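The Toads Come Up After Dark

At ten past nine on a wet night in May, Shewit Tamiru switches off her flashlight and asks me to stand still. The sandy flat behind the old Murkance pump house smells like rain and crushed pine needles. Then, from somewhere in the flooded grass, comes a sound like a sheep with its foot caught in a gate.

"There he is," she whispers. "Oh, he's a good one."

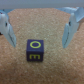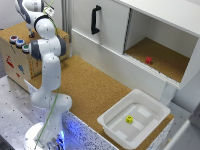
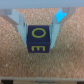 The dark cube with the yellow-green O, in the first and third pictures, on and above a cork surface.

He is an eastern spadefoot, and I have wanted to meet one since I was a kid with a field guide and a leaky pair of boots. Spadefoots spend most of their lives underground. They dig in backward, shuffling their hind feet in a slow corkscrew until the sand closes over their heads, and they can stay down there for weeks at a time when the weather is dry. The tool for the job is a hard, dark, sickle-shaped ridge on each hind foot. Shewit turned one over in her damp palm to show me, and I ran a fingertip along it. It felt like the edge of a guitar pick.

What brings them up to breed is heavy rain, the kind that fills low places overnight. They want pools that won't last, with no fish in them. The males float and bawl, the females arrive, the eggs go down in strings along drowned stems, and within a night or two the adults are gone again. After that it's a race. The tadpoles have to grow legs and leave before the pool dries up (and in a hot spell it can dry up fast!), so they eat nearly everything, grow at a ridiculous rate, and can be hopping off into the leaf litter in a few weeks.

The Murkance flats have 11 of these pools, and in a dry year you could walk right across all of them without guessing. Most are just dips in the sand with a bit of broomsedge in the bottom. One is an old wheel rut that somebody's truck made and no one ever filled. The toads love the rut.

Shewit has been walking here for six springs. She keeps her notes in pencil, in a stack of yellow pads that live in a bread bag, and she'll stop mid-sentence to write down a gray treefrog. Her best night, two springs back, came after a storm that dropped rain from supper until long past midnight. She logged 141 adults before her pencil gave out, and she still sounds a little breathless when she talks about it.

"You couldn't put your foot down," she told me. "I stood on one leg for a while, just laughing. And the noise! I had to go sit in the truck to hear myself think."

Her walking partner is Thắng Trình, a retired surveyor who came to the flats for the orchids and got sidetracked. Thắng is the one who found the far pool, out past the Felevell road, by following a single call through 500 yards of greenbrier. He has the scars on his shins and is pleased to show them to you. He also brings his dog, Đồng, a stout brown mutt who has learned to lie down at the edge of the sand and wait. Đồng once picked up a spadefoot in his mouth. Their skin gives off something that smells a lot like peanut butter and tastes, judging by the foam, nothing like it. He hasn't touched one again.

That smell is real, by the way. I'd read about it and figured it was one of those things people repeat. Then Shewit held a toad under my nose and I was back in my third-grade lunchroom. It can also make you sneeze and sting your eyes badly if you rub them, so rinse your hands afterward, and keep them free of lotion or bug spray beforehand.

The eyes are the other thing. A spadefoot's pupil is a vertical slit, like a cat's, set in a gold iris, and in the beam of a red lamp it looks far too fancy for an animal that lives in a hole. Two curving yellowish lines run down the back from behind the eyes, and on some toads they bend into the shape of an hourglass. The skin is smoother than you'd think. They look less like the warty garden toads I grew up with and more like something a potter made and rubbed with a thumb.

We walked until nearly one in the morning, taking the long way around by Druraner Creek, where the spring peepers were loud enough to make my ears buzz. At the rut we found eggs, a lumpy string of them wound around a grass stem, each one a black dot in clear jelly. Thắng crouched over them for ages with rain running off his hat brim.

Go on a night like that if you live anywhere near sandy woods in the eastern half of the country. Wear boots, bring a spare light, and leave the car well back from the low spots. Wait for the rain to be properly heavy. Then turn off your light for a few minutes and listen for the sheep.

Shewit called me 24 hours later. It was raining again, and she was already putting on her boots.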